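Filed under: Workshop, Robots (sort of), Grumbling
6 comments | 2 shares

I said I'd give the gripper a fair go before complaining, so I've given it a fair go.

Ánh Triệu is convinced that a hand-held gripper is the cheap way into home automation. You do the job yourself with the black plastic fingers, record it, and later an arm copies you. Fine on paper. We've been at it on and off through April at the shared workshop in Nolanholm, and I remain to be talked round.

Picking things up was never my worry. Blocks are easy, everybody shows you blocks. I wanted kitchen stuff, and clip lids above all, because a clip needs a push in one direction and a bit of give in another, and these parallel fingers only know open and shut. The grip strip down the middle is already fraying at the bottom end. Ánh calls that bedding in. I call it wearing out.

The plan is 50 goes at the lid, which sounds a lot until you read the people on the Jillonon list who reckon 768 is a sensible start. For one lid! I could just open it.

Still, I'll do the 50. Tips squared up under the teal clip, elbow on the table, no swearing on the recording.

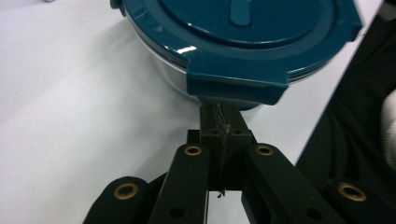
Page last changed: April 24, 2018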